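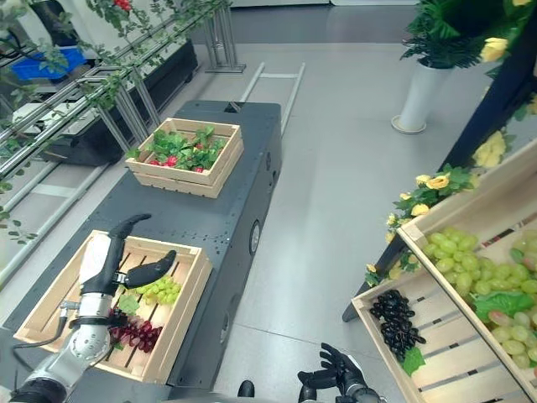
Does the dye bath need to be re-tested for pH after the second batch of wool? Every time, before the skeins go in – the first batch pulls it down and we lost the December lot to exactly that.

26 January 2026
Dye room, Pisville unit. Entry by Tharindu Begum.

Started with the weld yellow left from last week. Strained it twice through muslin. Colour still good on the test strip, a bit greener than I remember. Topped up with tap water and added a pinch of chalk.

Batch A: 200 g of Landeg two-ply, scoured on the shelf, mordanted with alum at 10 per cent. Soaked overnight. Into the bath at hand heat, brought up slowly over an hour, held just under a simmer. I kept the lid half on. Even uptake, no streaks where the ties were. Lifted it out and hung it by the back door.

Batch B: 143 g, the odds and ends from the same cone. Same mordant, same soak. pH before this one went in was lower than I wanted, so more chalk, stirred, waited, tested again. Came out paler than A, as expected from a second go, but a clean colour. Nazma would call it primrose. I have labelled it W2 and left it at that.

One skein in B was tied too tight in two places and has white bands. My ties. Put it in the bag for overdyeing with the indigo. 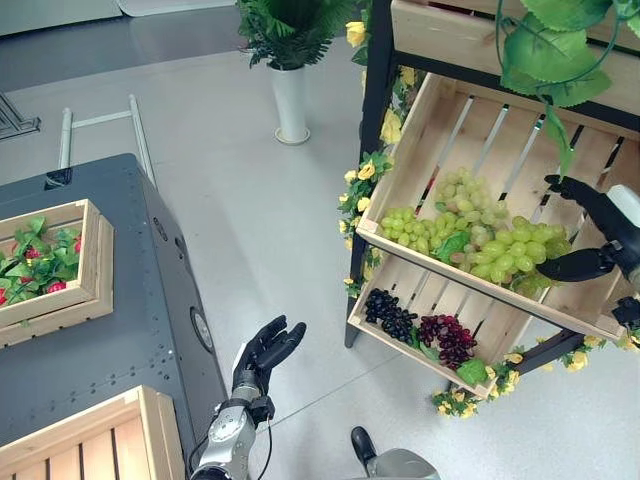
Batch C is the one I would like a second opinion on. It is the Harivik wool, which is softer and has more grease left in it than the label says. I gave it an extra scour with the plain soap and it still felt waxy when I squeezed it out. Mordant the same. In the exhausted bath it took almost nothing for 40 minutes, then went a dull straw colour. A dip in weak iron water turned it olive. I like the olive, but I can't repeat it yet as I didn't weigh the iron. Next time weigh the iron.

Rinse notes: A ran clear after 3 changes. B after 2. C was still giving off a little colour when I stopped, so it needs another rinse before it is wound.

Samples cut from each and stapled to the card in the blue folder. One half of each sample goes in the south window behind a strip of foil for the light test. The other half stays in the folder. Please don't tidy the window ones away.

Stock: alum is fine. Chalk getting low. Dralidlow have changed their order form again and now want the account number on every line, so allow time for that. The big enamel pot has a chip on the inside near the handle – use it for scouring only, as bare metal will sadden the yellows.

Note added by Nazma Saha: had a look at C once it had dried. I think the trouble is the scour, not the bath. Try washing soda with the soap, hotter, and let it cool down with the wool still in. I would also drop the alum to 8 for that wool as it feels a bit sticky. Happy with A going to the weavers. Keep B back until we know if they want the paler one for the border.

To do: re-rinse C, order chalk, new pH strips, indigo vat on Nazma's next day in.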